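Gripper trials move to the teardown bench

Three weeks into the gripper comparison and we finally have something worth reporting! For anyone who missed the January issue, the automation group at Flikwood has been trying out fingers and cameras for taking apart old desktop computers, with the aim of getting drives, memory and processors out in one piece so they can be tested and used again. It's fiddly work for people, and much more so for an arm.

We've been comparing two sets of fingers. The Trurkari pair is wide and grippy, with a soft pad on the inside face. The Ogilvie pair is narrower and stiffer, and frankly looked a bit flimsy coming out of the packet. Rory MacBrayne ran both through the same set of jobs: lift a hard drive by its caddy, set it upright in the fixture, take it out again, put it back in the bay. Then the small stuff, meaning processors and memory sticks.

We got through 173 pick attempts with the Trurkari fingers and 233 with the Ogilvie ones. The numbers are uneven because the Trurkari pads started peeling at one corner and we had to wait for glue. On drives there was very little between them. The soft pads are lovely on a caddy, and they forgive you if the arm comes in a few degrees off. On processors the narrow fingers won easily. The wide ones kept bumping the edge of the pocket before they could close, and Rory lost most of an afternoon trying to fix that by changing the approach angle. He got it a little better, then gave up and had a cup of tea.

The nicest surprise has been the camera on the gripper. We had been relying on a fixed view of the bench, and it's fine for finding the tower, but once the arm leans over the case it can't see much of what the fingers are doing. With the wrist camera the arm can take a second look just before it closes. Maite Miranda rewrote that part of the controller so the second look happens 33 millimetres above the part, and missed picks on memory dropped straight away. She says there's more to gain if we slow the last bit of travel, so that's next on her list.

Shadows are still a headache. Dark parts inside a dark case are hard for the camera, and cables are worse, as they never lie the same way twice. We tried a ring light from Ernent and it helped with the memory slots, but it threw a nasty glare off anything metal. A bit of baking paper taped over the light has been our best fix so far - very scientific, we know.

The printed fixture is on its fourth version and we're really happy with it. The drive stands up straight, the small pocket is a good deal easier to hit than the old one, and a new one takes a night to print. If another team would like the files, just ask Maite.

Next up is a run of 20 towers back to back with the narrow fingers, no hands on the bench between picks. We could use more old desktops for this, any make, working or dead. Leave them on the trolley by the workshop door and please take the side screws out if they're rusty!

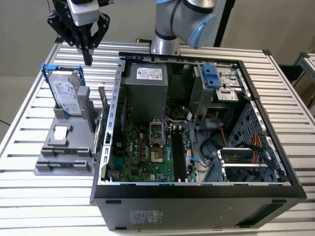
An open Dell tower on the bench, with a Seagate drive upright in the printed fixture.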